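Parwood Band at the Bitberg open day

September 6, 2021

Thirteen of us made the trip to Bitberg for the brass open day, the first since the hall reopened. The coach left Sterville at seven and we were in our seats for the opening concert with ten minutes to spare. The hall holds 200 and was close to full for most of the day.

The host band, under Torben Kleinschmidt, began with a march and two hymn arrangements, then a long test piece that they are taking to a contest in February. The slow middle section was the best playing we heard all day. The cornets were a little sharp at the end, which Torben put down to the heat in the room.

After coffee there was a choice of workshops. Most of our party went to Ubaldo Messina's session on breathing and low register playing. He had 31 players in a room meant for far fewer and kept everyone working for the full hour. Our two Eb basses came away with a sheet of exercises, and copies are in the band room. 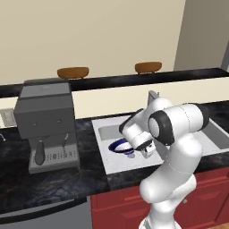

Robot arm, sink and blue-rimmed bowl, computer-rendered.

The afternoon started with the instrument repair room. Mwende Kombo took a baritone apart on the bench and went through cleaning, valve alignment and dents, in that order. She advises lukewarm water and a soft brush for the slides, and no washing-up liquid with added scent. Our baritone section asked a lot of questions about sticking third valves.

I spent the last hour in the library with Abilio Requena. The collection now stands at 3,152 sets, all on cards, and he is part of the way through putting the list on a computer. He let us look at the parts for the Mbwambo suite, which we have wanted to play for a while. Two of the horn parts are missing, but there is a full score and Clyde Kowalczyk has offered to write them out again.

The massed band finished the day at five with a short programme. Anyone could join in, and nine of ours did. We were back in Sterville by half past eight – rehearsal is at the usual time this week, and please bring the blue folders.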